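Bastcombe Village Hall Users' Group
Minutes of the August meeting, held in the small room on Wednesday at 7.30 pm

In the chair: Amancay Troncoso
Minutes taken by: Grímur Dalsgaard
Present: 12 members, plus two visitors from the Sokberg Road end of the village, who were made very welcome and given the comfortable chairs.

1. Welcome and apologies

Amancay thanked everyone for coming out on such a close evening and asked whether the windows could be opened a little wider, which they could, once the blind had been untangled. Apologies had come in from the Skov family, who are away visiting grandparents, and from the morning art class, who sent a tin of shortbread in their place. The shortbread was passed round before we went any further.

2. Minutes of the last meeting

These were agreed after one correction. The plant sale was wrongly put down as having been held in the hall, when everybody who was there will remember carrying the tomatoes out to the front lawn in that lovely sunshine. Grímur apologized and has changed it.
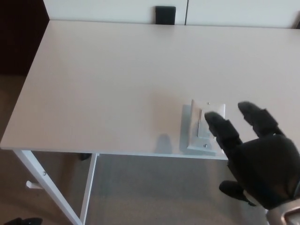

Reading time: 2 minutes

3. The harvest supper

Most of the evening went on this, as it usually does at this time of year, and a very cheerful discussion it was. We settled on a sit-down supper again, with one long sitting in place of the two shorter ones we tried last year. Several people said they had felt hurried over their pudding, and the folks on the second sitting never did get a proper helping of the crumble.

Amancay has spoken with Dillano, the bakery, and they are happy to supply the bread if we can let them have our numbers a week ahead. They would also like their baskets back this time, please — all of them. If you have one at home with apples in it, or knitting, now would be a kind moment to bring it in.

There was a long talk about soup. The squash soup has its loyal friends, and so does the leek and potato, and in the end it was agreed to make both and let people choose at the hatch. One of our visitors offered to lend a very large stockpot that belonged to her aunt, and this was accepted with real gratitude, the old one having lost a handle at the spring lunch.

Tickets will be $18 for adults, and children will eat free as they always have. A member asked if the price could come down for anyone finding things tight. Amancay said of course, and that a quiet word with her beforehand is all that's needed.

4. Piano

The tuner has been and says the piano is in better heart than he expected, though he would like it moved away from the radiator before the heating goes on. Grímur will find some strong backs. The choir asked that the lid be kept closed when the toddlers are in, and the toddlers' group said, very good-naturedly, that they would do their best.
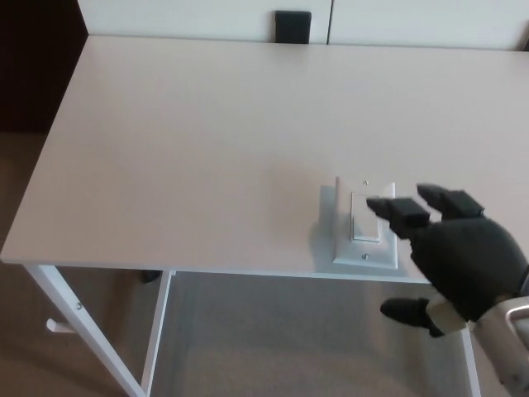
The choir also wondered about moving their practice to a later start in the fall, to give people time to get home and eat something first. This would run into the end of the chess club's evening, but the chess players felt they could manage in the small room if the door was shut during the louder numbers. We'll try it until the holidays and see how everyone gets along.

5. Any other business

The lost property box is full again. It holds a good many single gloves, a recipe book with handwritten notes in the back, and a very nice green umbrella. Please have a look through before the next meeting, when whatever is left will go to the thrift store. The recipe book will be kept, in case its owner turns up.

A member asked who has been watering the tubs by the front steps, as they have never looked better. Nobody present would own up to it, so our thanks are recorded to whoever it is.

Amancay reminded us that the sign-up sheet for supper helpers is on the noticeboard, with plenty of room still under "washing up."

The meeting closed at 9.10 pm and the last of the shortbread went home with the visitors.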